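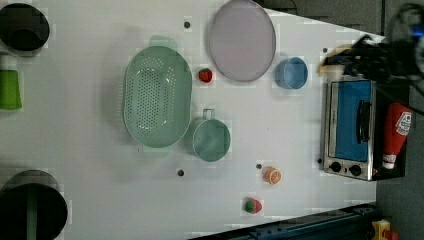
How many examples does the arm need before it can learn a task like "put the strawberry in the bowl"? For our model, 330 good ones were enough to start, and we keep collecting after that.

Speaker notes, Sikport workshop, Apr 18, 2022
Gathering examples on a small table

Slide 1. Say thank you to the organizers. Tell people they can stop me at any time. My company is Numex, and the project is called Irketti. I will speak only of the collecting part. The training part is in the next talk, please keep your questions on network size for it.

Slide 2. What one example is. A person drives the arm from the start of a task to its end, and we save the camera views, the joint positions and one sentence of instruction. We call it an episode. Explain the word slowly, in the last workshop I used it for ten minutes before somebody asked.

Slide 3. The table. White top, toy food, plates and bowls in soft colors. The lavender plate and the light blue bowl are our standard targets, so most sentences have one of them inside. Mention that we used real fruit in January and stopped after two sessions. Toy fruit keeps its shape, and the strawberry of today can be compared with the strawberry of last month.

Slide 4. Moving things between episodes. The operator must change the layout before each new episode. At first we left this to the operators, and they put the objects back in nearly the same places every time. It is human, I did the same. Now a small script gives a random layout on the screen and the operator copies it. It costs time – 42 seconds per episode when we measured it – and I would pay it again.

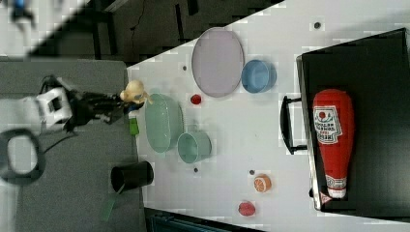
A listener at our Kpodo session told me that random layouts are a waste, and that she would prefer fewer positions, repeated many times, so the model becomes really sure of them. I think she has a point for a factory line, where the part always comes to the same place. For a kitchen I do not agree. Ask the room what they think, and wait for answers. Do not fill the silence.

Slide 5. Things with no role in the task. We leave extra objects on the table on purpose. If the sentence says "orange slice", the plate and the mug should still be around it. A model trained on a clean table looked very good in our first test and then failed when we added one bowl.

Slide 6. Bad episodes. Operators want to delete every episode with a mistake. Please do not allow it without a rule. Our rule: if the gripper drops the object and the operator picks it up again, we keep the episode and mark it as "recovered". If the operator gives up, we mark it as "failed" and keep it in another folder.
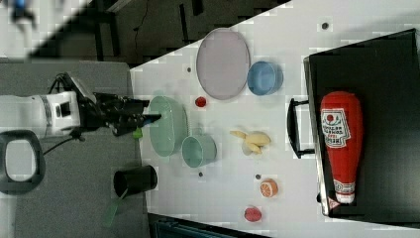 Photo: Numex / Irketti project

Slide 7. Adding an object. Bananas are a good case to speak about. They are long, and the fingers can close on them in several ways, so two operators will teach two different habits. We now agree on the grasp before the session and write it down in one line.

Slide 8. How far we are. The goal for this table is 1,000 episodes. If somebody asks for the date, say that we have no date yet.

Slide 9. Leave the contact page on the screen. Remind people that the coffee is on the second floor, and that the layout script can be copied from my laptop during the break.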